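28 Jul 2018

Rules for the hand-held grippers

I have been putting off writing down our working rules for the hand-held grippers, mostly because there were only two of us using them and we both knew what we did. Léonie Texier joins in August, so now there has to be a page.

The first rule is about fingers. Look at both of them before every session, on the outside and where they meet the body. If a finger has a nick or sits crooked, swap it and write the swap in the log. Wipe the body with a dry cloth only. 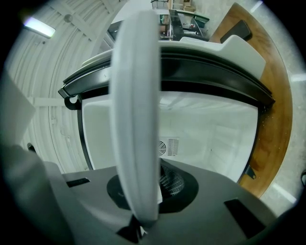

How often should the opening width be checked? At the start of each session and again after any drop, even a short one onto the table. We use the Widmer gauge for this and write the number down even when it hasn't changed.

Second rule: one task, one name. We had 203 recordings in the Losus folder and about a third of them had names only I could read. Now it is task, place, your initials, and a running number. Gervásio Sampaio wanted the time in there too, but the files carry that already.

Third, cables. Anything that isn't part of the task goes to the back of the table or off it before you start. If you find you forgot something – a loop of cable, a tool – stop and start the recording over.

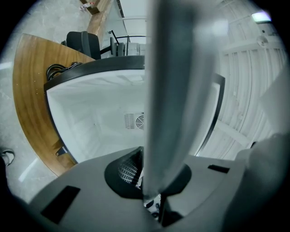 The same goes for people walking through. They have the right of way, always, and you wait until they are past. Keep your own feet still while the fingers are closing on something, and don't reach over the top of a machine with its fan running.

Seven sessions a day is the limit for one person. I did more than that in the Biner work and my wrist was sore for days, and the last recordings were no use to anyone.

I still need to write the part about charging.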